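Ambros Baumgartner keeps a ball of twine in his jacket pocket, and he had it out on the counter before I had even found somewhere to put my coat. "You can't talk about matting with your hands empty," he told me, and pushed a cup of coffee my way with his elbow.

He has been selling floor coverings out of the old Trera warehouse for 34 years, mostly sisal and seagrass these days, with a bit of rush for people restoring farmhouses. The doormats came first, though. "My uncle bought a truckload from a hotel that had changed its mind," he said. "I was supposed to help him for one summer! I sold the last of them in March and by then I'd already ordered more."

We wandered down the long aisle where the Plulholm rolls are kept, a tight herringbone he is very fond of, and he stopped to press his thumb into nearly every one. Sisal, he explained, wants a day or two lying flat in the room before anybody goes near it with a knife. "It moves. People lay it the same afternoon and then they call me in the winter and there's a gap at the wall. I always go and look. I like seeing the houses."

His biggest job so far was 921 square yards for the Hellberg, a concert hall with a great many awkward corners, and he still talks about the staircase with some feeling. "There were 16 steps and every one was a different width. I cut paper patterns for all of them, and my wife numbered the backs, and then of course we mixed up the pile in the van."

I asked what he'd put in a busy hallway (mine, I admit, has two dogs in it). Seagrass, he said right away, with a proper border and a felt pad under it, and please no steam cleaner. "Vacuum it. Blot a spill with a dry towel. That's most of what I know, and it took me a long time to learn it."

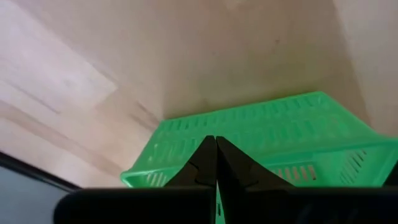
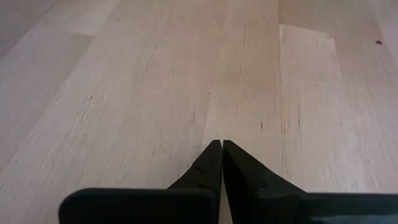
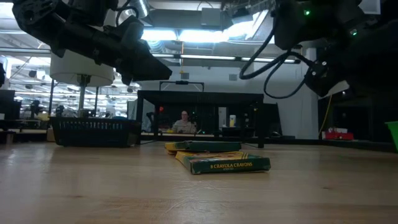
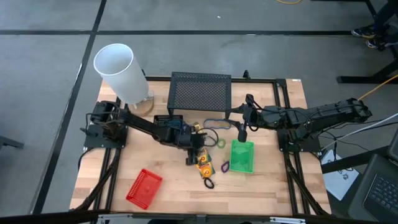
Ordering samples

Trera mails up to four cuttings at no charge. Borders come from Brunner in cotton or jute, and the color card is at the front counter. For orders over 200 square feet, Ambros likes to come and measure himself, so leave a phone number and a good time to call.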